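Textiles and Clothing, Unit 2
Knitted fabrics: structure, stretch and care

Handout for the evening course, Brosudby

Please read these notes before you come to the practical session. We will not repeat the theory in class, but there is time for your questions at the end.

1. Two families of knits

All knitted fabric is made from loops. In weft knitting, the yarn travels from side to side across the fabric, and each row of loops hangs on the row before it. In warp knitting, every needle has its own yarn and the yarns move in zigzag along the length. Most T-shirts, sweaters and socks are weft knits. Warp knits you will meet in swimwear, lace and lining.

A weft knit can run, like a stocking, when one loop breaks. Most warp knits do not run easily.

2. Rib

A plain jersey shows knit stitches on the face and purl stitches on the back. It wants to curl at the cut edges, and beginners suffer with this. In a rib, columns of knit and purl take turns on the same side, so the forces are balanced and the fabric lies more quiet. The simplest rib is 1x1. In a 2x2 rib the columns are wider and the relief is deeper.
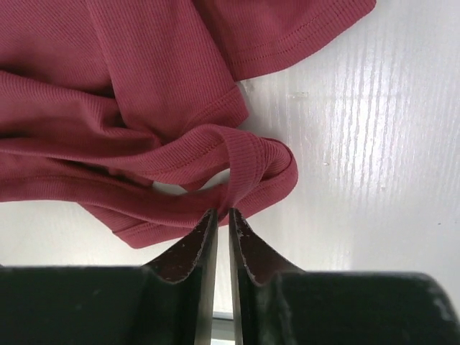
Notes prepared by Abou Zeid, Brosudby — revised in July

Ribs run in the direction of the wales, and a fine rib in a strong red shows them well, also when the top is not folded. The sleeve hem has a double row of stitching parallel to the edge.

3. Hems and stretch

A straight lockstitch has little stretch, and on a knit the thread can break when the wearer pulls the garment over the head. For hems we use a twin needle or a coverstitch machine. Test always on a scrap of the same fabric, cut in the same direction.

4. Care

Wash knits inside out and dry them flat. Do not hang a heavy rib when it is wet — the weight of the water pulls it long. Press with steam and do not push the iron.

For the next session

Bring one old knit garment that you may cut. Read chapter 9 in Brunetti, and write down for your garment the type of knit and the type of hem.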